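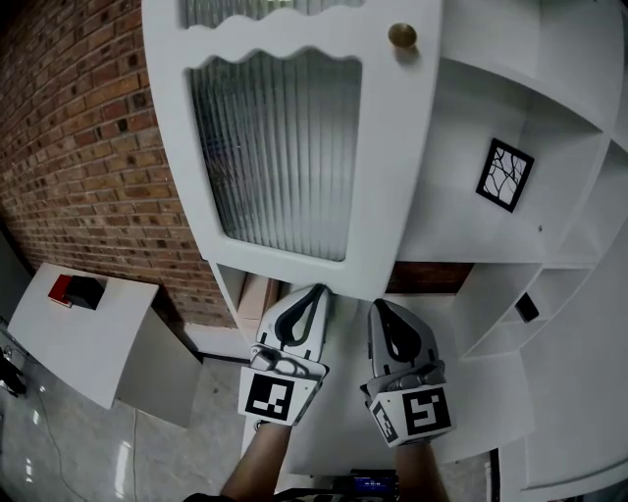
Okay, I've been putting off writing this down, so get a cup of tea, it may take a few posts. I want to tell you about my grandmother's letters and how I finally started answering them. (1/9)

She wrote to me every January from Staltholm, always two sheets, both sides, with the last few lines squeezed sideways up the margin when she ran out of room. I was a terrible correspondent. I'd call her instead and talk for 5 minutes and think that counted! (2/9)

After she died my uncle sent me the whole bundle of carbon copies she'd kept. Over 40 years of letters, to cousins, to her old dentist, to a Mrs. Asamoah in Biltdale she'd met once on a train and liked very much. (3/9)

So this winter I wrote to Mrs. Asamoah. I didn't know if the address was any good. I told her who I was and asked what the two of them had found to talk about all that time. (4/9)
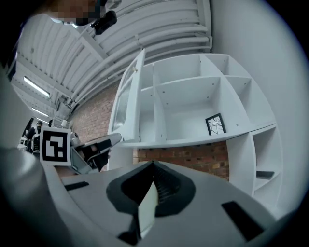 White shelves, red brick behind them. January colors.

She wrote back! Six pages, in green ink. Mostly they talked about soup, and whether a person should ever repaint a front door, and a long disagreement over a library book that I still don't fully follow. (5/9)

She also corrected my grandmother's barley recipe, which I've been making wrong since college. The barley goes in dry, and you leave the lid alone. I made it last night and had three bowls, so there you go. (6/9)

My friend Wiroj Suksawat asked what you even put in a letter these days. Weather, what you ate, who's been sick, something you read. Then ask them a question so they have to answer. (7/9)

I use plain lined paper and a cheap pen, and I cross things out all over the place. My grandmother did too, and I loved seeing what she'd almost said. (8/9)

Anyway, the next one goes in the mail tomorrow. If you have an older relative or an old neighbor you've been meaning to write to, send me a message and tell me about them, I'd love to hear. (9/9)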